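Workshop > Notebooks > Tarnon room > Bins and blocks

8/28/20

Back on the bin question. Miklós Oláh wrote in last week's entry that the new finish on the inside walls "solves the scuffing," and I have been asked to sign off on ordering more of it. I'm not signing yet. A finish can't solve scuffing on the floor of a bin when it was only ever meant for the walls, and the floor is where the blocks land.

For anyone joining the thread here: we have the gray metal bins, sloped sides, open top, standing on the pale wooden table. We have the red blocks and the green blocks. The job is dull. Blocks go in, blocks get stirred about, blocks come out, and we look at what the metal and the paint have done to each other. Wullbridge wants to know if the bins can go into their sorting rooms without being relined every season. Lakatos, who sell the lining, would like us to say no. I try to keep both of them out of my head when I'm writing this.

Started with the floor. I wiped one bin with a dry cloth, then a damp one, then the blue cleaner Ilona Szűcs keeps under the sink. The cloudy smears moved with the damp cloth and came back when the metal dried. So I don't believe they're dirt, at least not all of them. Ilona thinks it's residue from the cleaner itself and that we've been putting it there every evening. Possible. She also thought the drain smell was the cleaner, and that was the drain.

The fine scratches don't wipe off, obviously. The trouble is that there's no record of what the floor looked like when the bins arrived. Kirsten Kirkegaard says they were "pretty clean." Pretty clean is not a measurement. If we can't say what was there on the first morning we can't say what the blocks did, and anybody at Wullbridge with half a brain will ask.
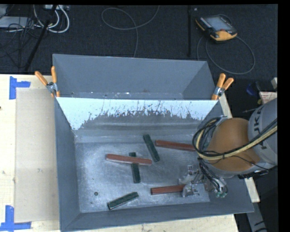 The back wall bothers me more than the floor does. If the loss at the ragged lower edge came from blocks knocking against the metal, I'd expect the side walls to show something similar, and they look plain by comparison. Blocks don't pick a favorite wall. Either we always tip from the same side (likely, given where the stool is) or the bright patch was put on differently from the rest. Csenge Borbély says it could have been sprayed in a second pass and never baked properly. I'd want to hear that from the people who did the spraying before I write it down as a cause.

Tape test: pressed a strip of ordinary packing tape over the flaked part, middle of the wall, pulled it off slowly. Small bits came away. Pressed another strip on a side wall, pulled it off the same way. Nothing. I repeated it with a fresh strip in each place and got the same. That's two pulls a wall, so let's not get excited. Strips are stuck in the back of this notebook, labeled in pencil. Please don't use that page for phone numbers.

Now the red and green business. The claim in the Tamodura leaflet is that their green blocks are "kinder to metal" than the red ones. I've read the leaflet twice and can't find what it was tested against, or on what, or by whom. Miklós has been quoting it as if it were ours. Our own drop sheet has 170 drops for red and 40 for green, and whoever set it up that way should explain to me how those two get compared. Of course the red ones look worse. They've had the work.

Also, in the mixed runs everything sits in one heap, green under red, red beside green, and any mark on the floor could belong to either. There is one small dark round spot on the floor toward the near wall that two people have now told me was made by a green block. Neither saw it happen. The blocks have straight edges and square corners. I'd like somebody to show me how one of them makes a round spot. Until then I'm calling it "spot, unknown" and I've crossed out the other wording.

Phyllis Bainbridge came by before lunch and asked whether we couldn't just go with the old total, 2610 drops across all bins, since it sounds like a lot. It does sound like a lot. It also includes the spring runs, when the bins were on the rubber mat and half the drop heights weren't written down. I told her I'd sooner report a small number I can defend. She said that was fine but the quote expires in September.

What I want done before anyone orders anything:

Red alone in one bin, green alone in the other. Same height, same person, same side of the table. No mixing until both are finished.

Turn the bin end for end at the halfway mark. If the flaking follows the stool, we'll know it's us.

No cleaner on either floor. Dry cloth only.

Write the height down every time, even when it hasn't changed. Sheet 51 has a whole column of ditto marks under a blank.

Ilona has offered to do the dropping. Csenge will ask about the second pass. I've moved the rubber mat to the top of the cupboard, where it can stay.

Miklós read this over my shoulder and says I'm being difficult about a metal box. Noted. The order form is still in my drawer, unsigned.

3 comments | 0 shares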